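Clindell Opens Shared Workroom on Second Floor of Testa Building

May 12, 2018

The Clindell Center for Applied Work has opened a shared workroom on the second floor of the Testa Building, following a refit that started in February. The room brings together work tables, office desks and storage that were previously spread over 3 separate rooms on two floors.

The refit was carried out by Cornari, a local interiors firm, under a contract covering flooring, power outlets and furniture. Drindik, the center's facilities partner, managed the move and will look after the room from now on. Some 1,000 items of equipment and supplies were checked, labeled and assigned a place before the old rooms were handed back to the building's owner.

Staff had asked for a room in which bench work and desk work could be done side by side. The new layout keeps the wooden-topped tables within a short walk of the desks, with shared shelving along the wall. Loose parts are to be kept in bins, and bins that are not in use are to go back to the shelves at the end of each session.

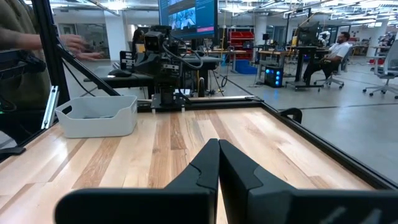 Can the tables be reserved for a full day?

Full-day reservations are accepted up to 14 days in advance, and a table that has not been claimed by mid-morning is released to other users.

Reservations are made through the facilities desk on the ground floor. Users are asked to state which table they need, how long they expect to stay and whether they will need storage overnight. Items left on a table without a label will be moved to the collection shelf – the facilities desk keeps a list of these and will release them on request.

The center currently has 81 registered users. New users must attend a short introduction before their first reservation. The session covers the storage system, the use of the power outlets and the rules for leaving a table clear. Existing users of the former rooms do not need to register again, but their old access cards will stop working at the end of the month and should be exchanged at the facilities desk.

Food is not permitted at the work tables. Drinks in closed containers may be kept at the desks. Office chairs should stay in the room, as several were lost track of in the former locations.

A second stage of work, covering the corridor and the small meeting room next door, is under review. Clindell will announce the schedule once Cornari has submitted its estimate. The workroom will stay open during that stage – access will be through the rear stairs when the corridor is closed.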